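Ploddale Autumn Fair » Work with us » Call for stallholders, demonstrators and seasonal staff

Call for stallholders, demonstrators and seasonal staff

Ploddale Autumn Fair is taking applications for this year's event at the Ferkus Ground. We need traders for the open rows and the covered hall, people to run demonstrations and children's sessions, and paid seasonal staff for the gates, the information desk and the site crew. All three are dealt with on this page, so please read the part that applies to you before filling in a form.

The fair is a local trade and leisure exhibition with food, crafts, a small funfair and an evening stage. Most visitors come from the town and the villages along the river, and the rest are on holiday in the valley. Last year 2,000 people came through the gates on the opening day, which was more than the old ticket booths could deal with. The entrance has been moved to the Hovari Road side and now has separate lanes for advance tickets and for people paying on the day.

Applications close on 5 July 2026. Late forms go on a waiting list and are looked at only if a pitch or post falls free.

Stallholders

Pitches are let for the whole run of the fair. We do not let single days, and a pitch may not be passed to another trader part of the way through. A standard pitch in the open rows costs £349. The price covers the ground, one power socket, use of the water points and a listing in the printed guide. Pitches in the covered hall are let at the same price but are kept for makers, booksellers, plant growers and others whose goods would suffer in the rain.

Food traders pay the same rate but need to send more paperwork. We ask for your hygiene rating, your gas safety certificate if you cook on gas, a full menu with prices and allergens, and the size of your unit including the tow bar. Please measure the tow bar. Several units were longer than their forms said last year and had to be moved after the rows were laid out, and this held up everybody behind them.

We try not to put two stalls selling the same thing next to each other. We do not promise that yours will be the only one of its kind on the site. Hot drinks, doughnuts and candles are always popular with applicants, so if you sell any of these, tell us what else is on your table.

Stall allocations are made by Érica Meireles, the trade manager. She will write to every applicant with a yes, a no or a place on the waiting list. A deposit is due when you accept your pitch and the balance before set-up begins. If you withdraw after paying the balance we will refund you only if the pitch is let again.

Set-up

The ground will be open to traders for 2 days before the public opening. Vehicles enter by the lower gate, unload, and go to the trade car park. Nothing may be driven on the grass once the rows are closed. The main tracks have been relaid with stone since last year and the drainage ditch on the Hovari Road side has been cleared. The bottom row can still be soft after heavy rain, and we will have boards there for trolleys.

All stalls must be ready for inspection by the evening before opening. We know that this has not always been kept to. The fair has opened to the public in past years with electricians still working in the hall and some fronts still covered, and visitors who had paid full price were right to complain. A stall that is not ready at inspection this year may lose its pitch.

Demonstrators and session leaders

The activity tent holds short sessions for families through the day, and the hall has a demonstration table near the café end. We would like to hear from people who can lead cookery, pretend play and story sessions for under-fives, simple sewing and felt craft, seed sowing, basket making, bicycle repair or anything else that can be shown well in a small space. 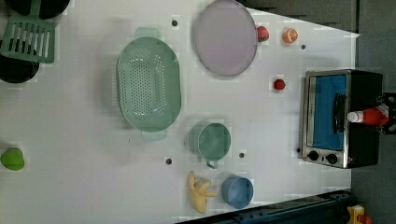
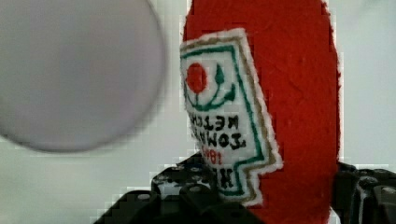

Sessions in the tent are kept short so that families can fit in more than one, and each leader is asked to run the same session several times over the day. We provide tables, chairs, a hand-washing point and a helper at the entrance who manages numbers. Leaders bring their own materials. If your session is for young children, everything you bring must be suitable for their age and be able to be wiped down or washed between groups. We cannot allow loose magnets, small batteries or anything with a long cord.

Demonstrators at the hall table have the use of a microphone. You may sell your own goods after your slot from the side table, but please do not sell during it. Open flames are not allowed in the hall. An induction hob can be lent if you ask for it on your form, and we will need to know which pans you plan to use.

There is a flat fee for each day worked, set out in the information sheet sent to everyone who is shortlisted, and travel from within the county is paid on top. Anyone leading sessions for children must hold a current enhanced check or be willing to have one done through us. Please allow plenty of time for this.

If you have not led a public session before you can still apply. Send a short outline of what you would do from start to finish, how many people could take part at once and how much table you need. A short video is welcome but makes no difference to your chances.

Seasonal staff

We are filling the following posts:

Gate and ticket assistants. You will scan tickets, take card payments, give directions and keep the lanes moving. You will be on your feet for most of the shift. Training on the scanners is given before opening.

Information desk assistants. You will answer questions from visitors, deal with lost property, make announcements and sell maps. A second language is useful. We get a fair number of coach parties from abroad, and last year the desk was short of people who could help them.

Site crew. You will put out fencing and signs, help traders find their pitches, empty bins and take down at the end. Work starts before opening and goes on after closing. You must be able to lift and carry safely, and we supply gloves, a jacket and waterproofs. Bring your own safety boots.

Car park stewards. You will direct cars and coaches in the lower field. There is some evening work, and some of it will be in the rain.

Applicants for the site crew and car park must be 18 or over. Gate and desk posts are open to anyone aged 16 or over. Shifts are 8 hours with a paid meal break, and a hot meal is provided from the staff kitchen behind the hall. Pay is by the hour at the rate given on the form, with a higher rate after ten at night. Wages are paid into your bank account, and we cannot pay in cash.

We will try to give you the shifts you ask for. People who can work the whole run, including the take-down, will be considered first. If there are days you cannot work, put them on the form at the start.

Staff are employed directly by the fair office. The line manager for all seasonal posts is Aisyah Nugroho. She holds short interviews at the office, or by telephone for those who live too far away. Please bring proof of your right to work in the UK. We also ask for the name of one person who can give a reference. A teacher or former employer is fine, but a relative is not.

Getting to the ground

The Ferkus Ground is on the edge of Ploddale, a short walk from the bus station. A shuttle bus runs from the station during public hours, and staff may ride free with a pass. The last one leaves soon after the stage closes, so those on the late shift will need to arrange their own way home or ask to share a lift. There is a covered bicycle rack by the lower gate.

Traders coming from a distance can stay overnight in the caravan field next to the ground. There are toilets and showers but no electric hook-up. Places are limited and should be booked with your pitch. Dogs are allowed in the caravan field on a lead and are not allowed in the hall.

How to apply

Forms can be collected from the fair office in Fung House, Market Street, or from the library counter, and can be returned to either. You can also ask for a form by post. Use the green form for stalls, the yellow form for demonstrations and sessions, and the white form for seasonal work. If you are applying for more than one thing, fill in a form for each and pin them together.

Traders who held a pitch last year must apply again. Their old pitch is not kept for them, though we do take into account how long someone has traded with us. Insurance certificates must cover the whole of the fair including set-up and take-down. Certificates that ran out in April have already been sent in with some early forms, and those applicants will be asked for new ones before a decision is made.

The office is open on weekday mornings. If you need help with a form, or need it in large print, ask at the desk.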